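Oakley Residents' Group
Minutes of the November meeting

Meeting opened at 7:10 p.m. in the side room at the library. Minutes of the last meeting were accepted with one correction: the bus shelter was promised "by spring," and the word "early" should come out.

1. Curbside recycling change

The notice from Trarden, the new hauler, was read out. From next month there will be one mixed bin in place of the two we have now. The notice says this will raise the share of household waste recycled to 92 percent. Members asked what that is a percentage of. The notice doesn't say. One member had called the number on the back and was told the figure covers everything "sent for sorting." As several people noted, a load can be sent for sorting and still end up in the landfill.

It was asked whether anyone had seen the sorting plant at Starormont. No one had. Trarden offers tours but has no dates listed. The chair will write and ask for one, and will also ask for the tonnage that leaves the plant as sold material. The chair does not expect a quick answer.

A member said the old hauler made much the same promises and we should at least let the new one start. Noted. Another member said that was the reason for asking now.

2. Drop-off point at Brukby

The town wants to close the Brukby drop-off because of low use. The survey behind this was done on 3 visits, all in the morning, when the gate doesn't open until noon. The meeting found this hard to take seriously. Agreed to object in writing and to ask that the count be done again during open hours.

The town's letter also says closing the site will save money. No sum is given.

3. Hard plastics

Long discussion. The leaflet tells people to put in "all clean rigid plastics," and then on the back lists mixed-material items as not accepted. Members wanted to know how a person at the kitchen sink is meant to tell. Most bottles and tubs have a cap or collar in a different plastic from the body, and some of these don't come off without a knife.

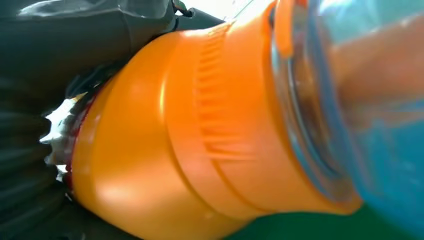 The suggestion that residents take everything apart before it goes in the bin got little support. One member does it already and said it takes up most of an evening. The secretary will ask Trarden for a plain list, on one side of one sheet, and will ask what happens to the items people get wrong.

4. Money

The group was asked to pay $200 toward printing fridge magnets with the new pickup dates. It was pointed out that the dates have been changed twice since the notice came. Put off until they stop changing. Vote: 9 for putting it off, 3 against.

5. Other business

The streetlight by the school is out again. Reported again.

Request for better coffee. No action.

Meeting closed at 8:45 p.m. Next meeting same room, if the library hasn't double-booked it.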